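Bolten — Garra manual de dois dedos Finia: montagem, regulação e manutenção

22 de maio de 2020 — Redação técnica Bolten

A Finia é uma garra manual de dois dedos paralelos, destinada à preensão de objetos domésticos e de pequenas embalagens. O acionamento é feito por gatilho, com transmissão por cabo para o carro dos dedos. É fornecida montada, com um jogo de dedos de reserva, chave sextavada e cabo suplente.

Montagem dos dedos

Os dedos são placas brancas aparafusadas ao suporte, com dois parafusos em cada lado. Aperte primeiro o parafuso interior, sem levar ao fim, depois o exterior, e complete o aperto alternando entre os dois. Com a garra fechada em vazio, as pontas devem tocar-se em toda a largura. Uma folga visível de um só lado indica que o suporte foi montado com o carro fora do zero.

A placa traseira nervurada, em magenta, encaixa por trás dos dedos e é fixada por último. Não deve ser usada como batente: se o objeto a empurra durante o fecho, recue a garra e volte a pegar.

Para a verificação funcional usa-se uma garrafa de plástico cheia e fechada, em pé, com os dedos a entrar um de cada lado. Mantenha a preensão durante 20 segundos e repita 3 vezes. A garrafa não deve rodar nem descer.

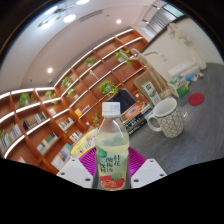 De quanto em quanto tempo se substitui o cabo?
A cada 500 horas de serviço, ou logo que se note um fio partido junto ao terminal. Depois da troca, refaça o zero do carro antes de voltar a apertar os dedos.

Manutenção periódica

A cada 7 dias de uso, limpe as faces de contacto com um pano sem pelo e álcool isopropílico. Não aplique lubrificante nos dedos. As guias do carro levam uma película fina de massa branca — o excesso retém pó e aumenta o esforço no gatilho. Verifique na mesma ocasião o aperto dos quatro parafusos.

Avarias frequentes

Fecho assimétrico: desaperte os dois dedos, leve o carro ao zero e monte de novo.
Gatilho sem retorno: mola desencaixada ou cabo dobrado à saída da bainha.
Objeto escorrega com os dedos limpos: face gasta. Substitua sempre os dedos aos pares.

Os dedos fornecidos desde janeiro têm furos escareados e não aceitam os parafusos de cabeça cilíndrica do lote anterior. Na encomenda, indique o número gravado no punho.

Contacto: Bolten, peças e assistência técnica | © 2020 Bolten | Voltar ao topo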